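2 min read
Filed under: Bench Notes / Grippers

Hand-held gripper checks before a cloth session, March

My list for comparing the Skedell fingers with the Rodik ones. Do it in order, please!

1. Both lenses wiped. OK (I always forget the left one)
2. Number label and QR code readable. OK
3. Housing screws snug. OK
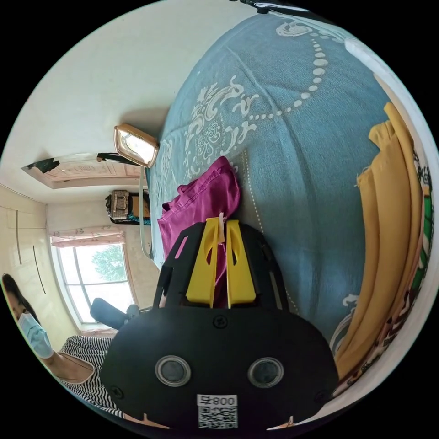
Yellow fingers on magenta cloth, both times.
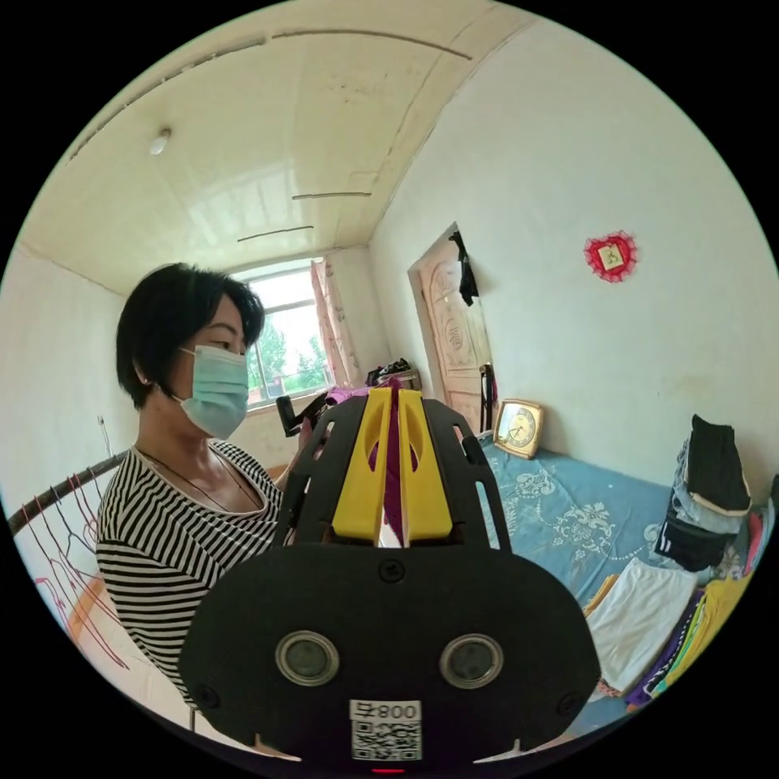
Bogdan Piątek reckons I should do the finger screws before the lenses, as he's had a Rodik pair work loose after 400 grips. Fair enough, moved up next time.

4. Fingers close square, no gap at the tips. OK on the Skedells, Rodiks a hair out
5. Handle springs back by itself. Bit lazy – redo after oiling
6. Bedding clear of the fingers before you squeeze. OK
7. Mask on, sleeves short or rolled. OK

Comments (2)

Edmund Krajewska
Do you swap fingers at 40 grips or just when they slip?

Moussa
Item 5, same on mine. Went away with a new spring.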